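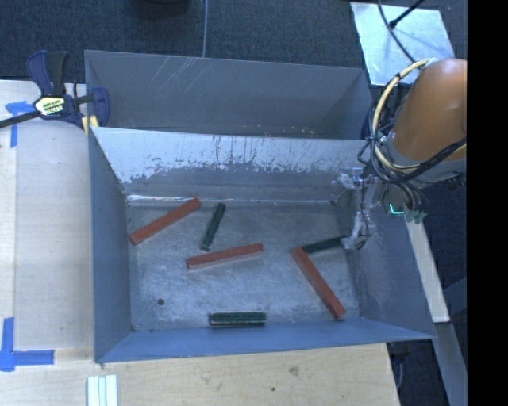

Urio 73 Floor Paint

Urio 73 is a single-pack floor paint for garages, workshops, plant rooms and covered loading areas. It goes on by brush or medium-pile roller and dries to a low-sheen finish. Suitable for concrete, cement screed and previously painted floors in sound condition.

Colours: Slate, Mid Grey, Tile Red, Bottle Green
Tin size: 5 litres
Product code: 764
Recoat after: 6 hours
Clean brushes with: white spirit

Preparation
Sweep the floor and remove oil with Adau Degreaser, then rinse and leave to dry. Scrape off any flaking paint. New concrete should be fully cured before painting. Smooth, power-floated floors need etching first — paint will not grip them otherwise.

Application
Stir well. Thin the first coat on bare concrete, then apply a second coat unthinned. Do not paint in damp weather or on a floor with no damp-proof membrane. Keep vehicles off until the paint has hardened fully.

Delivery
Sent from our Omolberg depot on working days. Orders placed before noon leave the same day. Trasent account holders can collect from the trade counter — please bring your order number.

Tinted tins cannot be returned once mixed.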